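Home | Products | Gallery | Support | Contact
3 min read

Barredo kitchen task pack – gallery

Welcome to the gallery of our Barredo pack. It is a set of simulated kitchens and utensils, offered for teams who train a two-finger gripper and do not have a real kitchen to spare for it. The pack is sold as one licence for each lab, and the updates of the first year are included.

In the present version there are 177 utensil models and 100 counter and floor materials, which you can combine freely. The colour of every material can be changed in the settings file. We have also rewritten the lighting, after several customers in Canada told us that the grey metal objects were too dark to work with.

A complete install takes around 258 minutes on an ordinary office computer, so we advise to start it before you go home. The Senex controller is supported without any extra plug-in. For other controllers please write to us first – we will answer with a list of the tested ones.

The view in this gallery comes from the utensil tasks. Click to enlarge it.
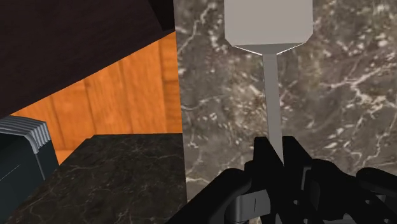 Wendlow Simulation Team
Gripper closed on the handle of a spatula-type utensil, with the blade up and grey-brown marble behind it. The thin handle is a good test for finger alignment, and the veined stone makes the edges harder to find for a vision model.

The price of the pack is $792 for universities. Companies can ask for a quote through the contact page.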